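A **corner store** is a small retail shop that sells food, drinks, and household goods to people who live or work nearby. Depending on the region it may be called a convenience store, a bodega, a milk bar, or a general store. Most corner stores stay open longer than supermarkets and carry a narrower range of goods at somewhat higher prices.

## Definition

There is no single legal definition. Some towns classify a shop by floor area, others by opening hours or by the share of sales that comes from food. In Purnotham, the town code treats any food shop with no more than 130 square meters of sales floor as a corner store, which lets it open on public holidays.

## Stock and display

Snacks, soft drinks, bread, milk, and tobacco are the usual core of the trade. Chips and bottled soda sell quickly and need no cooking or preparation, so even the smallest shops carry them. They are often shown together.
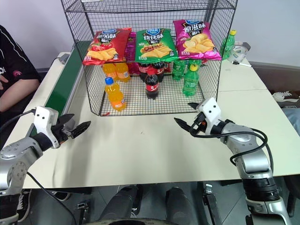
Fixtures are chosen to save floor space. Wall shelving holds slow-moving goods such as canned food and cleaning supplies, and items bought on impulse go near the register. Wire racks are common because they are light, can be moved by one person, and let customers see the goods from several sides. Wood and glass cabinets were standard in older shops and are still used for baked goods.

Shopkeepers usually put older stock in front of newer stock so that it sells first. Bottles are kept low because of their weight, and bags of chips, being light, can go on top.

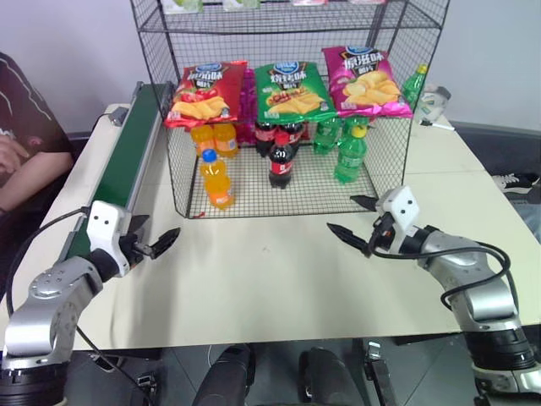
Wire display rack with chips above and bottled soda below.

## Supply

Independent shops buy from wholesalers or from cash-and-carry warehouses. Because a single shop orders in small amounts, it pays more per item than a chain does. Buying groups were formed to narrow this gap. The Heinonen group, based in Godthorpe, places joint orders for almost 200 member shops and delivers to them twice a week. Members keep their own names and set their own prices.

Soft drink and snack makers may also deliver straight to the shop. In that case the driver often fills the shelf and takes back expired goods.

## Decline and recovery

Corner stores lost trade in many places as car ownership grew and supermarkets opened on the edges of towns. Shops on busy walking routes, near schools, or beside bus stops were more likely to survive. Some added services such as parcel pickup, bill payment, and hot coffee to bring in customers.

## See also

- Grocery store
- Kiosk
- Vending machine
- Wholesale trade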